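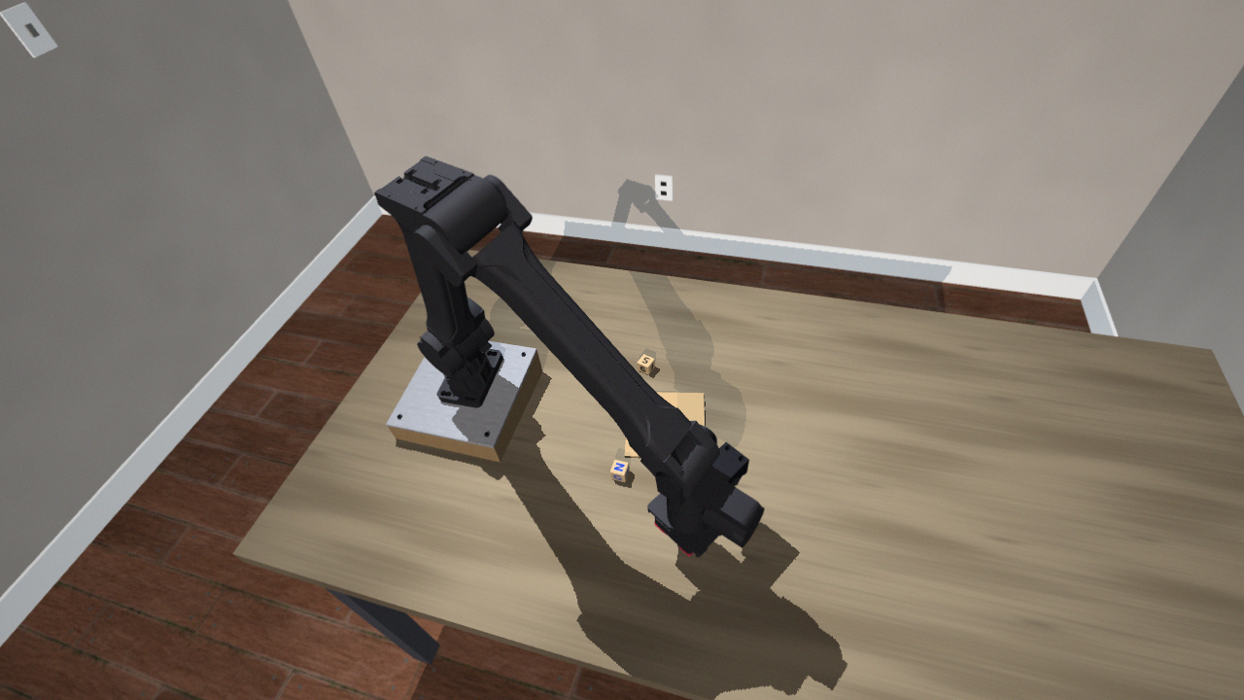

A frame from the simulated half of the comparison, with the arm over the lettered cubes. Image: Hadthorpe

Hadthorpe Publishes Results of Gripper and Controller Comparison

Simulated and bench trials put three grippers and two controllers through the same block-handling tasks

11 August 2018 — Hadthorpe, an independent test lab for small automation equipment, today released the results of a comparison of three low-cost grippers and two motion controllers for tabletop robot arms. The report covers 3,000 pick-and-place attempts, of which 1,862 were run in simulation and the rest on a physical bench.

The grippers tested were the Nullia two-finger model, the Afridi parallel-jaw model and a plain reference gripper built in the Hadthorpe workshop. Each was run with the Zorneo controller and with the lab's own baseline controller. All six pairings used the same arm design and the same set of tasks.

The tasks were kept simple on purpose. The arm had to pick up a small lettered cube, move it to a marked spot and let go. In harder versions a second cube stood close by, and the gripper had to come in without knocking it over. The cubes' starting positions and the room lighting changed from one attempt to the next.

"People who buy a small arm usually pick the gripper from a spec sheet, and the spec sheet gives you opening width and grip force," said Berhanu Yilma, who led the work at Hadthorpe. "Those numbers matter, but most of the failures we logged happened before the fingers closed. The approach was a little off, or the housing touched the neighboring cube on the way down."

The Afridi gripper had the fewest dropped cubes of the three. Its wider body made it the weakest performer when two cubes were close together. The Nullia gripper handled crowded layouts better but was more sensitive to small errors in height, and it missed more often when the cube was near the far limit of the arm's reach. The reference gripper came in between on both measures.

Changing the controller made a larger difference than the lab had expected. With the Zorneo controller, all three grippers needed fewer second tries, and average time per attempt fell by up to 18 percent. Most of the savings came from the last part of the downward move, where the baseline controller slowed too early and then corrected its position more than once.

The report also looks at how well the simulated trials matched the bench. Rankings of the six pairings were the same in both. Individual success rates were not, and the simulation was too generous to every gripper. The gap was smallest for the reference gripper, for which Hadthorpe had its own measurements of finger stiffness and pad friction. For the two commercial models the lab worked from published figures.

"I would trust the simulation to tell me which of two setups is better," Yilma said. "I would not use it yet to promise a customer a success rate. We want to measure the pads on the commercial grippers ourselves and run those cases again."

Shadows were part of the simulated trials as well. The arm throws a strong shadow over the work surface in many lighting setups, and the lab wanted to know whether this affected the camera-based cube finder used with both controllers. Detection held up well when the shadow fell beside a cube. It was less reliable when the shadow's edge crossed the lettered face, and the report recommends a second light source for users who see the same problem.

The full report runs to 58 pages and includes settings for both controllers, task layouts and a log of every failed attempt. The simulation files are included, so that other groups can load the table, arm and cubes and repeat the trials with their own gripper models. Hadthorpe bought the commercial grippers and the Zorneo controller at list price and received no payment from the makers.

A second round is planned for December. It will add a suction gripper and a set of softer objects — the current results apply to rigid cubes only.

About Hadthorpe
Hadthorpe tests grippers, arms, cameras and controllers for small workshops, schools and light manufacturers. Its reports are free to download.

Media contact
Berhanu Yilma, Hadthorpe
Copies of the report and print-size images are available on request.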